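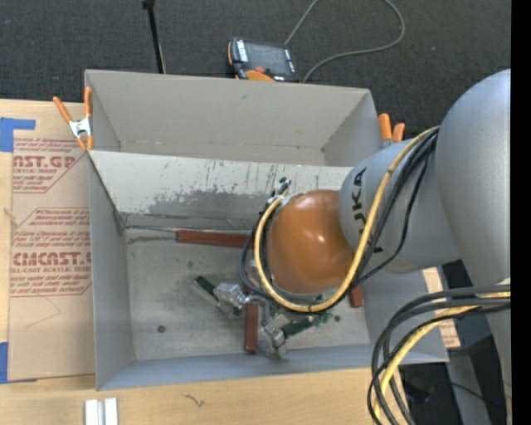

Nimetti to open second depot in Mallberg

10/02/2013

Nimetti, the household storage and parcel returns firm, will open a second depot in Mallberg next month. The new site is on the Zelterau road, in the former Daza furniture warehouse, and has 1390 square metres of floor space on one level.

The depot will take returned goods from 612 shops and collection points in the region. Until now these have all gone through the firm's first site on the east side of town, where space has been short since January and some lorries have had to wait outside the gates in the morning.

Sixteen new jobs will be created, most of them in goods-in and checking. Ten of these are full time. Applications are open now and forms can be picked up from the reception desk at the existing depot or requested by post. Previous warehouse experience is useful but not required, and training will be given on site.

Mwanahawa Mwakalinga, operations manager at Nimetti, said: "We looked at building new and decided against it. The Daza building is sound, it has a good yard, and most of our staff can get there on the same bus. The roof needed work and that has been finished. What is left is mainly painting and signs."

Customers do not need to do anything. Return labels already printed with the old address will still be accepted, and parcels will be moved between the two sites each evening. The trade counter will stay where it is, with the same opening hours.

Deliveries to the new depot should use the Zelterau road entrance only. The rear lane is shared with neighbouring houses and is closed to vehicles over 7.5 tonnes.

Ends

Notes to editors

Nimetti rents and sells storage boxes and handles returned parcels for shops. Interviews can be arranged through the Mallberg office.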